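Part 4. Recording with the hand tool

By now you should have the tool out of its case, charged, and paired with the Minhas app on your phone. If the app still says "no tool found," go back to Part 3 and redo the pairing from the top. I know it's annoying. I've done it in parking lots.

This part covers going into a real home and coming out with examples the Sternton training software will accept. I wrote it for people collecting on the Rorker project, but if you're using the same hand tool for something of your own, nearly all of it applies. Skip the bits about task cards.

Before you start

You need the hand tool, two charged batteries, your task cards, the calibration board, and a wiped memory card. The card holds up to 200 takes at the default setting. I swap mine well before that, and I keep the full ones in a separate pocket with a zipper after one bad afternoon in May that I don't want to talk about.

Wear plain sleeves. Long dangly cuffs get into the fingers, and then the software spends its time learning your cuffs.

4.1 Setting up in the room

1. Ask the person who lives there which things you may touch. Do this first, and do it again when you change rooms.

2. Walk the room once with the tool switched off. You're looking for cords, low shelves, and anything you'd trip on while staring at your own hand, where your eyes will be for the next hour.

3. Leave the room the way people live in it. Please don't tidy! I know the urge is strong. A bed with three blankets on it, laundry on a rack, bags on a stool — all of that is what the system will have to work around later, and we get very little use out of takes where everything has been cleared back to bare walls.

4. Put away anything with a name, an address or a face on it. Mail, prescriptions, family photos. This is the one exception to step 3.

5. Open the curtains if the owner is happy with that, and turn on the ceiling light as well if the corners look murky. Don't change the lighting halfway through a card.

Note: strong daylight from a window is fine. What gives trouble is swinging the tool straight at the window in the middle of a grab. The exposure jumps, and tracking can drop for a second. Stand so the window is off to one side if you have the choice.

4.2 Checking the tool

1. Switch on and wait for the steady light. Blinking means it's still finding itself. Put it down on something flat and leave it alone until it stops.

2. Squeeze the trigger all the way, then let go all the way. Do that five times, slowly. The app draws a little curve as you squeeze, and the curve should touch the top and the bottom lines. If it doesn't reach, run "Set grip range" from the menu and squeeze again.

3. Look at both grip pads. They should be seated flat, with no lint packed into the texture. Fleece is the worst for this. I carry an old toothbrush.

4. Show the calibration board to the camera until the app beeps. Hold the board still and move the tool, and don't do it the other way around.

Caution: never pull a pad off by its corner. Push it out from behind with your thumb. The corner tears, and a torn pad slips on thin cotton in a way you won't notice until you're reviewing takes at home.

4.3 Recording a take

A take is one try at one thing: pick up the blanket, fold the towel, move the pillow. If the card says "fold and place on bed," that's still one take, start to finish.

1. Read the card out loud. The app stores the audio as the label, so read what's printed and save your commentary for later.

2. Hold the tool with the fingers open, pointing at the thing, and wait for one breath. The software wants a calm beginning.

3. Press record with your other hand.

4. Move in at the speed you'd use to hand somebody a full cup of coffee. Most new people are much too fast, and a few are so slow that the take times out (I was one of those, for weeks).

5. Close the fingers fully around the cloth before you lift. Half a squeeze counts as a different action to the software, and mixing the two on one card makes a mess.

6. Carry out the task. Keep your free hand out of view unless the card has the two-hands mark in the corner.

7. Open the fingers fully, back away, wait one breath, and stop recording.

8. Press keep or toss. Be honest with yourself but not cruel. A fumble that you recovered from is a keep, and a good one too, because the system needs to see recoveries. A take where you dropped the thing and gave up is a toss.

Note: between takes, put the item back in a different way each time. Turn it, bunch it, leave a corner hanging. If you fold it neatly before every take, you'll end up with a robot that can only handle folded things.

4.4 Blankets and bedding

Soft things get their own section because they caused more rejected takes than everything else put together. In the first batch we sent to Sternton, 1213 takes went in and 700 came back accepted, and when I went through the rejects it was mostly bedding. We've gotten better since then.

1. Pick an edge or a fold to grab. Going for the flat middle of a blanket just bunches it up between the fingers and tells the system nothing about where to hold.

2. Come in with the fingers spread on either side of the cloth, so that both pads stay in sight until they close. If the blanket swallows a finger, back out and come in again. You can keep the take.

3. For thick or fuzzy blankets, take more cloth than you think you need. For thin sheets, take less.

4. Lift up first and sideways second. Dragging a blanket across a bed pulls the other bedding along, and then you have three things moving when the card says one. 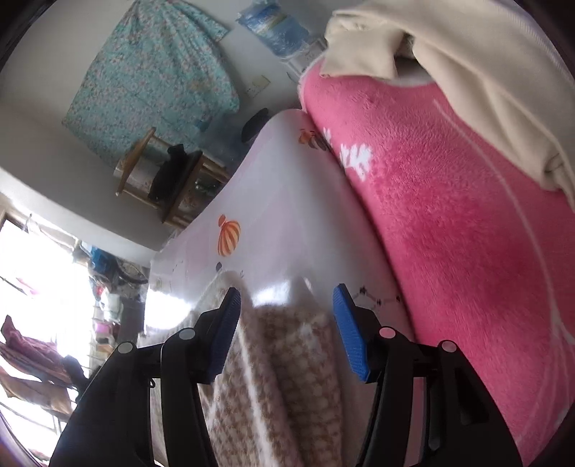
Reltness wrote in after trying these steps that patterned bedding was giving false warnings in the app, and wanted to know whether to swap to plain sheets for the whole session. My answer was no, keep the patterns. The warning you get is "low confidence on object edge," and it's a warning, so the take still saves. Checked cloth held in front of a printed sheet is hard for the software to pull apart, and it gets better at it by being shown more of it. If the warning comes up on every single take, rerun the board check from 4.2 and carry on.

Reltness also asked about letting go. With heavy plush you can open the fingers and find that the pile stays stuck to the pads for a moment. Don't shake the tool. Open, wait, and tip your wrist down a little. If it still clings, use your free hand after you've stopped recording, and toss the take.

5. When you've finished a card, shoot one slow pass over the bed with the fingers open and nothing held. The app calls this the room pass. It takes less than a minute, and it's the thing everyone forgets.

Caution: check under and behind bedding before you grab deep into it. Phones, glasses, chargers and sleeping cats all live there.

4.5 When something goes wrong

The app says "tracking lost." Stop, point the tool at a part of the room with plenty of stuff in it, and hold still until the light goes steady. Blank walls are no help. If you were in the middle of a take, toss it.

The grip curve looks jagged. Usually it's lint in the hinge. Switch off, brush it out, and squeeze five times again. If the curve stays jagged, swap tools and put a strip of tape on the bad one so it doesn't go back out.

The labels don't match the takes. You probably read the next card before pressing keep. Fix it in the review screen that same evening, while you still remember which was which. I've tried doing it three days later — never again.

Your hand hurts. Take a break! Put the tool down, shake your arm out, drink something. Tired takes look tired: they get short and jerky, and Sternton sends them back anyway.

4.6 Packing up

1. Put everything you moved back where the owner wants it, and ask before you fold anything. Some people like their blankets in a heap.

2. Wait for the app to show "all takes saved" before you switch off. It can sit there for a while on a full card.

3. Write the card number and the room type on the sleeve, in pen. Kitchen, bedroom, whatever it was. No street names.

4. Take the battery out for the trip. The trigger can get pressed in the bag, and you'll arrive home with a dead tool and a very long recording of the inside of your backpack.

Uploading is in Part 5. Do it over a wired connection if you can.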